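4.2 Living with the Jibrin kit in a furnished bedroom

By November we'd got the Jibrin two-arm kit through the bench tests in Section 3, and I was itching to see it somewhere with carpet. Irnent sell it as a household tidying package (two arms, four-fingered hands, wrist cameras and a year of their task software), and the brochure makes a fair bit of bedrooms. So Branislav Matoušek and I set it up in the furnished flat at Hiravthorpe and gave it the laundry routine, which is the one most buyers will try first. We logged 184 attempts there, and I threw out 17 where the network dropped, leaving the 167 I talk about from here on.

I'll start with the floor, as that's where I spent most of my time swearing. The routine is tuned on plain flooring, and our flat goes from pale carpet to dark rug to beige tile in the space of a couple of steps. The wrist camera copes with each of those on its own. What bothers it is the joins, and anything soft and white lying near one. 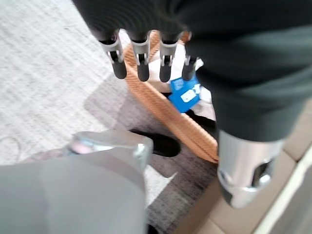 Figure 6. Wrist camera view, fingers pointing down over the floor. The blue tag is blurred by motion.

Vlasta Kopecký went through the wrist footage for me one Wednesday and reckoned motion blur was our biggest headache by a long way. I think she's right. The default approach speed is too quick for the exposure setting, and the manual buries both on separate pages! Once we'd slowed the approach by 30 per cent the pictures cleaned up nicely and I stopped hovering over the stop button.

Then there's the bed. Terry-type fabrics are a bugger for any hand, and white cloth on a white blanket is about as mean a test as you can set without cheating. The fingers come down in a row,
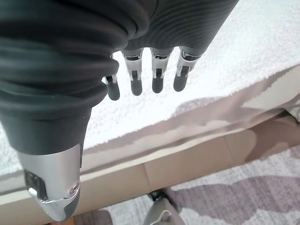 and if they come down too far they pinch the blanket along with whatever you wanted, so the whole lot comes up together. Irnent's support bloke told us to raise the contact threshold by 2 notches. That helped, though it also made the hand a bit shy of thin cloth, and I ended up splitting the difference.

Corner grasps were the nicest surprise. I'd expected the software to go for the middle of a heap every time, and it does have a go at edges when the head view gives it one to aim for. 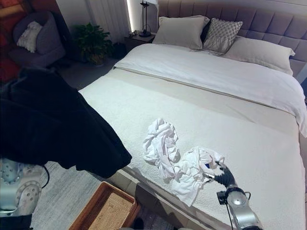

Figure 7. Head view of the bed, with the gripper holding a corner of the lower cloth.

Compared with the Ginditz unit we reviewed earlier, I'd call the Jibrin slower and a good deal gentler on the linen. Oldřich Slanina disagrees with me on the slower part, and his timings are in the appendix if you'd like to side with him.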